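얼음부터 다시 배웠다, 드롤랄데일의 작은 바에서

토닉워터 얘기부터. 다들 진을 고르느라 20분씩 쓰면서 토닉은 편의점에서 아무거나 집어 온다. 나도 그랬다. 그런데 잔에서 4분의 3은 토닉이다. 맛이 거기서 갈리는 게 당연한데 왜 그렇게 오래 몰랐을까.

루쿠사치. 드롤랄데일 역 뒤쪽 골목, 간판 작음. 두 번 지나쳤다. 바 자리는 좁고 메뉴판은 한 장, 앞면만 인쇄되어 있다. 주인 진흘레 은들로부는 논알코올과 저도수 음료만 낸다. 소주 반 잔에 얼굴이 벌게지는 나 같은 사람한텐 반가운 집이다.

첫 잔은 비터스 토닉. 키나 껍질, 자몽 껍질, 로즈마리 한 줄기. 설탕은 거의 안 느껴진다. 입 안이 말라 가는 느낌이 좋다. 두 모금째부터 허브가 올라오고, 얼음이 좀 녹으면 자몽이 앞으로 나온다. 천천히 마시는 게 낫다. 급하게 마시면 그냥 쓴 탄산수.

"쓴맛을 겁내지 말라고 손님한테 매일 말해요. 근데 첫 잔부터 너무 쓰면 안 와요, 다시는." 은들로부가 웃으면서 한 말. 그래서 이 집 토닉은 두 단계로 나온다. 순한 것, 진한 것. 진한 쪽은 색부터 갈색이다.

시럽은 직접 끓인다

키나 껍질은 가루가 아니라 조각으로 쓴다. 가루는 거르기가 지옥이다(내가 집에서 해봤다, 커피 필터 여섯 장 버림). 물에 껍질, 레몬그라스, 올스파이스, 구연산을 넣고 약한 불. 식힌 뒤 하룻밤 냉장고. 다음 날 거르고 설탕을 녹인다. 여기선 한 번에 700ml 병 단위로 만든다고 했다. 양을 늘리면 향이 이상하게 죽는단다. 이유는 본인도 모른다고.

키나 껍질은 양 조절이 중요하다. 퀴닌이 들어 있어서 많이 먹으면 귀가 울리거나 속이 안 좋을 수 있다. 임신 중이거나 약을 먹고 있다면 집에서 만드는 건 권하고 싶지 않다. 은들로부도 레시피를 손님에게 적어 주지 않는다. 대신 시판 토닉을 섞는 법을 알려 준다. 드라이한 토닉에 생강즙 조금, 라임 껍질. 그것만으로도 꽤 비슷하다.

옆자리에 있던 사디아 유사프자이는 차 수입 일을 하는 사람이었다. 토닉에 다즐링을 타 보라고, 진하게 우려서 차게 식힌 걸로. 그날 바로 시켜 봤다. 떫은맛이 쓴맛을 받쳐 준다고 해야 하나. 설명이 잘 안되는데 맛있었다. 다음엔 호지차로도 해볼 생각. 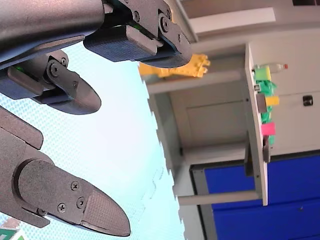
얼음, 그리고 잔

제일 오래 얘기한 건 얼음이었다. 집 냉동실 얼음은 냄새를 먹는다. 만두 옆에 둔 얼음은 만두 맛이 난다. 뚜껑 있는 틀을 쓰고, 일주일 지나면 버리고 새로 얼릴 것. 투명 얼음은 보온 용기에 물을 채우고 뚜껑을 연 채로 얼리면 된다. 위에서부터 얼면서 기포가 아래로 밀린다. 다 얼기 전에 꺼내서 뿌연 아랫부분을 잘라 내면 끝. 칼은 톱니 있는 빵칼이 편하다.

잔은 미리 차게. 하이볼 잔이면 충분하고 와인잔도 괜찮다. 향이 많은 재료를 쓸 땐 오히려 와인잔 쪽. 탄산은 얼음에 바로 붓지 말고 잔 벽을 따라 흘린다. 젓는 건 한 번, 바닥에서 위로 들어 올리듯이. 나는 습관처럼 대여섯 번 저었는데 은들로부가 내 손에서 스푼을 가져갔다.

메뉴 중에 하나만 더 꼽으면 '자이디'. 석류 식초, 카다멈, 소다. 식초라서 망설였는데 의외로 제일 먼저 비웠다. 신맛이 날카롭지 않고 둥글다. 식초를 3월에 담가 여름까지 두었다고 했다. 안주로는 소금에 절인 올리브와 구운 아몬드가 나온다. 올리브는 좀 짰다. 자이디랑 먹으면 괜찮고, 토닉이랑은 글쎄.

집에서 해볼 한 잔

진한 토닉 흉내내기, 한 잔 분량. 차게 식힌 다즐링 25ml, 생강즙 몇 방울, 드라이 토닉 104ml. 숫자가 애매한 건 은들로부의 계량컵 눈금이 그래서다. 집에서는 100으로 맞춰도 상관없다. 큰 얼음 하나, 자몽 껍질은 잔 위에서 비틀어 기름만 뿌리고 넣는다. 흰 속껍질은 얇게 깎아 낼것. 거기가 붙어 있으면 쓴맛이 지저분해진다.

로즈마리가 있으면 손바닥에 한 번 탁 치고 꽂는다. 없으면 말고. 바질은 별로였다. 민트는 나쁘지 않은데 치약 생각이 나서 나는 뺐다. 단맛이 필요한 사람은 꿀 말고 설탕 시럽으로, 꿀은 찬 음료에서 잘 안 풀려 바닥에 가라앉는다.

루쿠사치는 저녁 여섯 시에 연다. 예약은 안 받고 금요일은 줄이 있다. 늦게 가면 다즐링이 떨어져 있을 때가 많다고 하니 그걸 마실 거면 일찍. 나는 다음 주에 또 간다, 이번엔 진한 걸로 시작할 거다.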